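Buying hand-held grippers for laundry work: questions we get asked
Reading time: 6 min

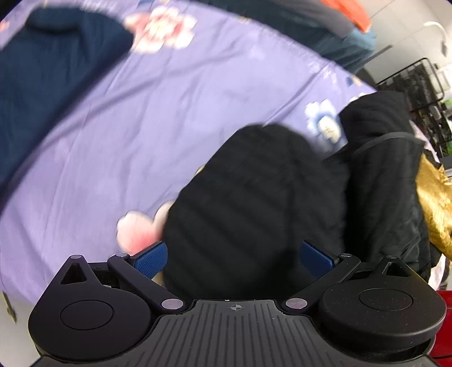

A black, knit-like garment pinched between the blue fingertip pads, on a flowered bedsheet.

Freya Sowerby and Silvana Moura answer the purchasing questions at Furetlow. Most of these came in from care homes, small laundries and two college departments that had been sent a quote and wanted a second opinion. We don't sell anything on this page.

What am I paying for with a hand-held gripper?

A pair of mechanical fingers, a body to hold it by, usually a camera mount, and whatever software turns a person's movements into something a robot arm can be trained on. The metal and plastic are the cheap part. If the quote gives one price for "the system", ask for it to be broken into hardware, software, storage and support. The Sarnau quote we looked at in March had all four rolled together, and support turned out to be the biggest of them.

Will buying one mean I have a robot that folds clothes?

No. You will have a tool with which your staff can record themselves handling clothes. The arm is a separate purchase, the training is a separate bill, and whether the result folds anything at a useful speed is a question that salespeople tend to answer with a video. Ask to see the same garment done twenty times in a row, failures left in.

The supplier says clothing is "a solved task". Is it?

Ask which clothing. Flat towels on a bare table are the easy end. A bed with dark knitwear on a patterned sheet is a good deal nearer to what a care home deals with, and black on black is worth insisting on: put one black garment next to another and see whether the system can tell where the first one stops. Add something shiny as well. If the supplier would like to bring their own clothes to the trial, say no thank you.

How many units should we start with?

Two, if you can afford them, and one if you can't. We have seen a proposal for 11 units from a laundry with 4 staff on a shift. The reasoning was a volume discount. Seven of them would have sat in a cupboard, and a discount on something in a cupboard is still money spent.

What does a sensible first budget look like?

We tell people to set aside £2000 for the trial, before any talk of an arm, and to stop when it's gone. That should cover short-term hire, spare pads, storage and some paid staff time. If the supplier can't do anything useful inside that sum, you have learned something fairly cheaply. Tymofii Yatsenko, who does our costings, would set it lower, but he would set everything lower.

Do the fingertip pads wear out?

Yes, and this is where the running costs creep in. The gripping face has a fine texture, and lint and fabric softener are not kind to it. Ask for the price of a replacement pair in writing, fixed for two years. Ask too if another firm's pads will fit. With Marinho the answer we were given was "we wouldn't recommend it", and we had to ask three more times to get to "yes".

How long does a pad last?

We don't know, and we are wary of anyone who gives a firm answer without asking what you'll be picking up. Knitwear, bed linen and anything with a zip will all be different. Keep your own log.

How many recordings will we need?

More than the brochure says. Our own small trial made 206 recordings of picking garments up off a bed and we would call that a start. A good share went in the bin. Some were too short, some had the garment dropped halfway, and one long run was spoiled by a smear on the lens that should have been spotted on the first morning. When you compare quotes, compare the price per usable recording. Suppliers prefer the price per recording full stop.

Does staff time count as a cost?

It does, and it is left off nearly every budget we're sent. Somebody has to lay the clothes out, do the handling, muddle them up again and check the files. Hằng Cù ran the sessions for us and reckons the laying out took longer than the gripping. Her advice is to book people for half days. By the late afternoon everyone is picking things up badly and you are paying for it.

Is it heavy? Will people's hands ache?

Try before you buy, with the smallest hands on your team as well as the largest. Weight on a data sheet often leaves out the camera and the cable. A bulky body in front of the hand also takes getting used to over a low surface like a bed, where people are bending anyway. Our rule was a break every 20 minutes, and it was not a popular rule with whoever was drawing up the timetable.

Do we need a special room?

Some suppliers will try to sell you a "capture station". We'd leave it for now. If the robot is meant to work in bedrooms, with lamps and racks and a person moving about in the background, then record in bedrooms. A tidy grey booth will give you tidy grey recordings – and then a second invoice when the thing has to be taught about the real place.

What about privacy?

If the camera points at the hands it will still pick up whoever is standing on the other side of the bed. Get consent from everybody who might walk through, residents included, and find out where the files are kept and who can see them. One contract we read, from Atau, gave the supplier the right to reuse all recordings for any purpose. It was struck out when we asked. You do have to ask.

Hire or buy?

Hire first. Be careful of hire agreements that turn into a purchase unless you cancel by a certain day. Heloísa Seixas caught one of these on a Friday with the weekend as the deadline.

Is it worth doing at all?

For a small laundry, at today's prices, we doubt it. For a larger group that already has someone able to look after the files, perhaps, if the trial is kept small and the clothes are your own. We'd be glad to be shown otherwise, with figures.

Can you check a quote for us?

Yes, if you send the whole thing, small print included. Please take out staff names first.

Contact Furetlow | © Furetlow, all rights reserved | Back to top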